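Spend-Based Carbon Estimates Need Error Bars

August 27, 2020

By Josué Vieira

Consumer carbon apps work by reading a list of card transactions and assigning each one an emissions figure. The user sees a total for the month, often to the nearest kilogram. I think that number should not be shown alone. It should come with a range, and the range should be wide enough to be uncomfortable.

The usual method is simple. Each merchant falls into a category, and each category has a factor in kilograms of carbon dioxide equivalent per dollar. Multiply the dollars by the factor and add up the results. The factors come from input-output tables, which track how money moves between sectors of the economy. They were built to describe sectors. A household's shopping is a much smaller object, and the averages get worse as the object shrinks.

In February I exported a year of my own transactions and ran them through two calculators, Samel and Drorken. There were 2,396 lines in the file, including refunds and transfers. I removed the transfers by hand, since neither tool caught all of them. The two totals differed by 18 percent. That sounds tolerable until the categories are compared one by one. Drorken placed my hardware store under home improvement services, which carries a low factor because labor is a large share of the price. Samel placed it under building materials. Groceries went the other way. The errors partly canceled in the sum, and a person looking at the total would have had no sign of it.

Price is the second problem. A spend-based method assumes that a purchase costing twice as much emits twice as much. For fuel from the same pump this holds well enough. For a coat, a hotel room or a jar of face cream it mostly does not. The extra dollars may pay for rent on a better street, advertising, or profit. They may also pay for a longer-lasting product, in which case the method penalizes the choice it ought to reward.

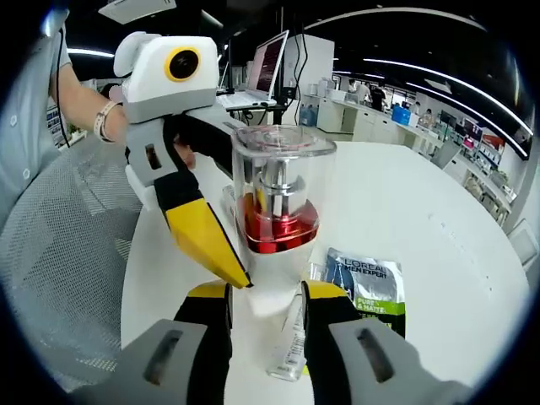

What a receipt can and cannot fix

The common answer is to get item-level data. If the app can read the receipt, it can tell shampoo from batteries even when both came from the same drugstore. Gemma Yeoman, who worked on product matching at Cropper, argued to me that this removes most of the trouble. I agree that it removes the category trouble. It does little for the rest, as a matched item still needs a factor, and most items have no published life cycle study. The app then falls back on a product group average, and we are doing the same thing one level down.

I went through 229 grocery and drugstore items from my own receipts to see how many could be tied to a study of that specific product. The answer was 5. Everything else would have taken a group value. Group values are useful, and I would rather have them than merchant codes, but they are estimates and ought to be labeled that way.

How to show the range

Developers object that users will not read an interval. Malach tested one and dropped it after complaints that the screen looked unfinished. I do not find this convincing. Weather forecasts give a chance of rain, and people manage. A monthly figure could be printed as a bar with two ends, with a note naming the category that contributes most to the spread. That note would be more useful than a third significant digit, because it tells the user which entries to correct.

The range also matters when the app sells offsets. If the estimate is used to set a purchase, the buyer should be told whether they are covering the midpoint or the high end. At present most checkout pages say that the month is "covered," with no reference to either. I would default to the high end and let the user lower it.

Month-to-month comparisons need separate treatment. Much of the error is in the factors, and a fixed factor cancels out when the same mix of purchases is compared with itself. A change in the mix does not cancel so cleanly. An app that reports a drop should check whether the drop is larger than the uncertainty in the categories that moved, and say so when it is smaller.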